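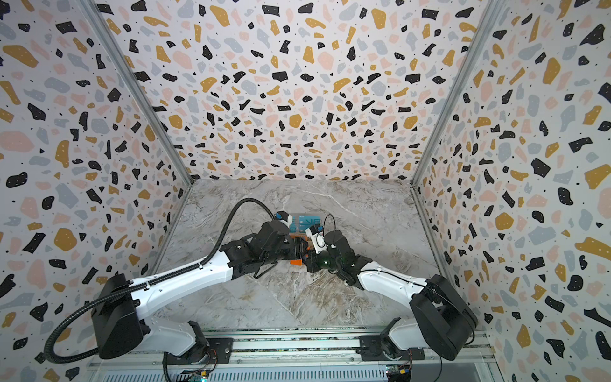
Bevwood Crossword Clues, version 4

A plain list of crossword clues and their answers, typed up from the Bevwood Evening puzzle page by people who should have been doing something else. 401 puzzles so far. Maintained by Bernd Hinrichs, who also made most of the typos.

What you get

One tab-separated file per puzzle, plus a big file with all of them glued together. If you only want one thing, take the big file. The small ones exist for people who enjoy opening folders.

Columns, left to right:

puzzle: the number printed over the grid. Bevwood used number 200 twice, in consecutive weeks, for two different puzzles. We call them 200 and 200b. The paper has never replied to our letter.
slot: for example 9A or 4D.
clue: as printed, including the bad ones.
answer: capitals, no spaces, no hyphens. ICECREAM, not ICE CREAM.
enum: the letter count given in brackets after the clue. Left blank when the paper forgot it.
setter: the pen name under the grid, if any. See below.
note: free text. Sometimes useful. Sometimes a complaint.

The setters

Three pen names cover nearly everything. Khumalo is the fair one. Hosham likes rivers, and will put a river in the corner of a grid whether or not the river belongs there. Faltivon is the reason the note column exists. If you are training yourself to solve these puzzles, start with Khumalo and work toward Faltivon over a period of years.

Puzzles with no pen name are marked NONE. Please don't open another ticket asking whether NONE is a fourth setter.

How it was typed

By hand, from clippings. We tried text recognition on a batch in February and it read every I as a vertical bar and every grid as a paragraph of Welsh. After that we went back to typing. Each puzzle was entered by one person and read over by a second, apart from a stretch in the middle where the second person was also Bernd.

Answers come from the solution printed the next day. Where the printed solution is plainly wrong we keep what was printed and put the right word in the note column. The best of these is a clue for "Small horse (4)" whose official answer was PONEY.

Known problems

Curly quotes and straight quotes are mixed. I meant to fix this and then saw how many there were.

Clues that point at other clues ("See 9 Across") are left as they are. You will have to go and see 9 Across.

A few of the clippings had a coupon cut out of the back. Missing words are shown as three question marks. Someone in that house saved money on margarine and we lost half a down clue.

British and American spellings both turn up in the answers, now and then in the same grid. Faltivon, mostly.

Grid layouts are not included. The slots tell you where a word starts if you are willing to draw the thing yourself, and two users have told me at length that they are.

Using it

Good for looking up repeated clues, counting favorite words (OREO never appears, but ERNE has a very full career) and settling arguments. It is too small and too odd to say much about crosswords in general. One town, one paper, three people with strong feelings about birds.

If you use the list in something public, credit the Bevwood clue list and say which version. The clues were written by the setters, so please don't print them as your own puzzle.

Corrections

Send the puzzle number, the slot, and what you think it should say. "Lots of mistakes in the early ones" is true but I can't do anything with it.

Changes in version 4

Added the missing enums for Hosham. Split 200 and 200b. Took out a sudoku.

Last updated 31 March 2019.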